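Filed under: Short Stories | Office Life
Search this site... Go

The Kekard Inheritance

NOTICE TO ALL STAFF OF THE ULLOA RECORDS OFFICE
November 27, 2024

It has come to the attention of the Office that the late Mr. Lulard continues to submit forms. Staff are reminded that Mr. Lulard retired in May and died shortly afterward, and that his access to the building was withdrawn on both occasions.

The forms concern the Kekard estate, a matter of 2,402 pages which Mr. Lulard handled for most of his career. Each form is correctly dated, signed in green ink and placed in the tray before the doors are opened. The Office has compared the signature with 368 earlier ones and finds no fault in it.
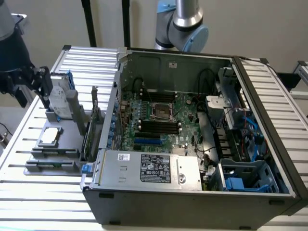
Octavio Aravena, Deputy Registrar, was asked to remain overnight and observe the tray. His report runs to one paragraph. He states that he heard a chair being drawn out at the far desk, and that he said good evening, as he had done each night for years. He states that he then went home – it seemed to him discourteous to stay.

The Office has reviewed the latest form. It requests that the house on Prasex Street be released to the youngest Kekard daughter, now 80, who first applied for it at the age of 50. It cites a clause on page nine that had been overlooked by every officer, including Mr. Lulard.

The request is approved. The keys were delivered this morning.

Staff are asked to leave the lamp at the far desk switched on until further notice. The tray has been empty today.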